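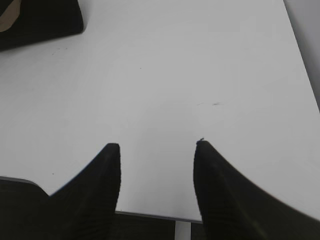

The white table I pack on

Prorkura Divider Bag, black: two years of daily use

I have owned a lot of bags with one big hole in the middle, and I was ready to give up on finding anything better when a coworker let me try her Prorkura for a week. I ordered my own before the week was over!

What sold me is the inside. Tall dividers stand upright and make a row of narrow compartments, so folders, a tablet and a thin notebook all go in on edge and stay that way. I used to lose my charger twice a day. Now it has a slot, and the slot is mine to remember (second from the back, if you care).

The outside is plain matte black, which I like, and the small tan leather tabs along the tops of the dividers are a lovely touch — just enough color to catch your eye when you look down into all that black.
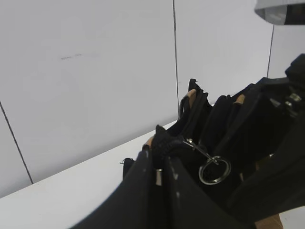 My favorite bit is the metal clip with the split ring near the front corner. I can find it by feel, on a dark porch, with groceries in the other hand. It has held my house keys, my bike key and a ridiculous brass tag from a hotel in Salinas, and it has never let go of any of them.

Now for the grumbles. Black fabric shows everything. Mine picks up pale specks and scuffs on the big front panel, and a damp cloth gets maybe half of them off. The compartments are also deep and dark, so anything short sinks out of sight. I put a pen case in one and that solved it, but a lighter lining would have been so much nicer. And it is a big bag. If you only carry a wallet and a paperback, look at the smaller Flurnow, which my sister has and loves.

I paid $269, and yes, I winced. There are perfectly good bags for under $200. But I take this one on the bus to Ukcombe every working day, stuffed full, and I still enjoy opening it up on the table in the evening and finding everything where I left it. I would buy it again, and I'd get black again too, specks and all.

Aurel Furtună
Sunday, June 9, 2019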